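¿Cómo llega un regalo a casa de tu abuela?

Imagina que tu abuela vive en Becerra, a 858 kilómetros de tu casa. Su cumpleaños es el martes y tú te has acordado hoy, que ya tiene mérito. Una persona mayor se sienta contigo delante del ordenador, elegís una caja de bombones y un marcapáginas con forma de gato, pulsáis el botón de «Comprar» y sale un mensaje muy alegre que dice: «¡Tu regalo está en camino!».

Es mentira. Bueno, es una mentira pequeña. Tu regalo sigue en la misma estantería de siempre, al lado de otros marcapáginas, y todavía no sabe que se va de viaje. Vamos a seguirlo.

Primera parada: el mensaje

Cuando pulsas el botón, lo único que viaja es información. El ordenador de la tienda recibe una lista con lo que has pedido, la dirección de tu abuela y la frase que quieres poner en la tarjeta. A esa lista se la llama «pedido», y le dan un número para no confundirlo con los demás. El tuyo podría ser el 1.650. No es muy romántico para un regalo, pero imagínate que hubiera que buscarlo por «el de la abuela simpática». Hay muchísimas abuelas simpáticas.

Antes de seguir, la tienda hace dos comprobaciones. La primera es si el pago ha salido bien. La segunda, si quedan bombones. Parece que la segunda debería ir antes, y en algunas tiendas va antes. En otras te escriben al día siguiente para decirte que lo sienten mucho.

Segunda parada: el almacén

Un almacén es un edificio enorme lleno de cosas que todavía no son de nadie en particular. Pensemos en uno que está en Grernbridge y que tiene 700 estanterías. Si las cosas estuvieran colocadas como en tu cuarto, encontrar el marcapáginas llevaría hasta Navidad. Por eso cada hueco tiene una dirección, igual que una casa: pasillo, estantería, altura y cajón.

Lo curioso es que en muchos almacenes las cosas no están ordenadas por tipos. Puedes encontrar una tetera junto a unos calcetines y, en el hueco de al lado, un puzle de tiburones. A eso se le llama «almacenamiento caótico», y es un nombre de verdad. Funciona porque el ordenador recuerda dónde está cada cosa. Puedes intentar explicárselo a tu padre la próxima vez que te mande recoger la habitación, pero te va a preguntar dónde está tu ordenador que se acuerda de todo.

A ir cogiendo las cosas de un pedido se le llama «preparación», y se puede hacer de varias maneras. Hay almacenes donde una persona camina con un carrito y una pantallita que le dice adónde ir. En otros, son las estanterías las que se acercan, empujadas desde abajo por máquinas planas que parecen tortugas muy serias.

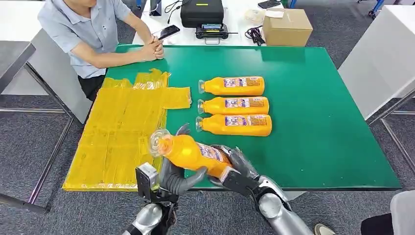
Después se pasa un lector por el código de barras de cada producto. El código de barras es ese dibujo de rayas negras que parece un pijama. Cada grupo de rayas representa un número, y el número le dice al ordenador qué es la cosa. Si alguien ha cogido por error un marcapáginas con forma de perro, el lector pita y se arregla el asunto. Tu abuela, que es de gatos, nunca sabrá lo cerca que estuvo.

Tercera parada: la caja

Empaquetar un regalo tiene más ciencia de la que parece. La caja tiene que ser un poco más grande que lo que va dentro, pero solo un poco. Si es demasiado pequeña, los bombones se aplastan. Si es demasiado grande, los bombones se pasan el viaje corriendo de un lado a otro y llegan mareados.

El hueco que sobra se rellena con papel arrugado, bolsas de aire o bolitas. Todo el mundo sabe para qué sirven de verdad las bolsas de aire: para explotarlas. Pero de camino también protegen el regalo de los golpes. El aire de dentro se comprime cuando algo aprieta, y así el golpe llega más flojo a lo que hay en medio.

Luego se cierra la caja con cinta adhesiva y se le pega una etiqueta.
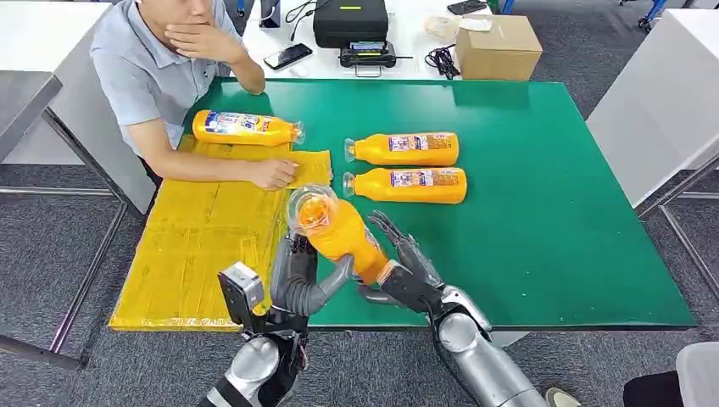 Cartón y cinta amarilla sobre una mesa verde.

Dentro va también la tarjeta. Si has escrito «Felicidades avuela», así llegará, con su uve. Las tiendas no corrigen las faltas de ortografía. Las abuelas sí, pero suelen esperar a que hayas comido.

Cuarta parada: la carretera

Ahora el paquete se sube a un camión. Y lo normal sería que el camión fuera derecho a Becerra, ¿no? Pues no. Primero va a Turach, que está justo en la dirección contraria.

Nadie se ha perdido. En Turach hay un centro de clasificación, un sitio al que llegan paquetes de muchos lugares y donde se juntan los que van a la misma zona. Mandar un camión entero a Becerra con una sola caja de bombones costaría una barbaridad y gastaría un montón de combustible. Mandarlo con 404 paquetes ya tiene más sentido, aunque haya que dar un rodeo.

Dentro del centro, los paquetes van por cintas transportadoras, como las maletas en el aeropuerto. Una cámara lee la etiqueta y el sistema decide por qué rampa tiene que bajar cada uno. Sí, los paquetes se tiran por toboganes. Y ni siquiera lo disfrutan.

Quinta parada: la furgoneta

Por la noche, otro camión lleva el regalo hasta Becerra. Por la mañana temprano, se carga en una furgoneta de reparto. El último paquete del recorrido se mete el primero, al fondo, y el primero que hay que entregar se queda junto a la puerta. Prueba a hacerlo con tu mochila: pon arriba lo que necesitas a primera hora. Si lo consigues durante una semana entera, ya vas por delante de muchos adultos.

A este trozo final se le llama «la última milla», aunque en España midamos en kilómetros. Suele ser el tramo más corto y, también, uno de los más caros, porque hay que parar en cada puerta, buscar aparcamiento, llamar al timbre y averiguar si el 3.º B es el de la izquierda o el de la derecha.

Y por fin, a las 11:20, suena el timbre. Tu abuela dice que ella no ha pedido nada. El repartidor le dice que es un regalo. Tu abuela dice que no hacía falta. Esta parte ocurre en todas las entregas y no hay tecnología que la acelere.

Palabras para presumir en clase

Pedido: la lista de lo que has comprado, con un número muy poco cariñoso.
Remitente: quien envía el paquete. En este caso, tú.
Destinatario: quien lo recibe. En este caso, tu abuela.
Seguimiento: la página donde puedes mirar por dónde va el paquete. Mirarla cada cinco minutos no hace que corra más – lo hemos comprobado.

¿Y ahora qué?

Busca en casa una caja que haya llegado por correo y pide permiso para mirar la etiqueta. Intenta encontrar el remitente, el destinatario y el código de barras. Después mete dentro una galleta, rellena el hueco con papel y deja caer la caja desde la altura de tu rodilla. Si la galleta se rompe, necesitas más relleno. También necesitas comerte la galleta.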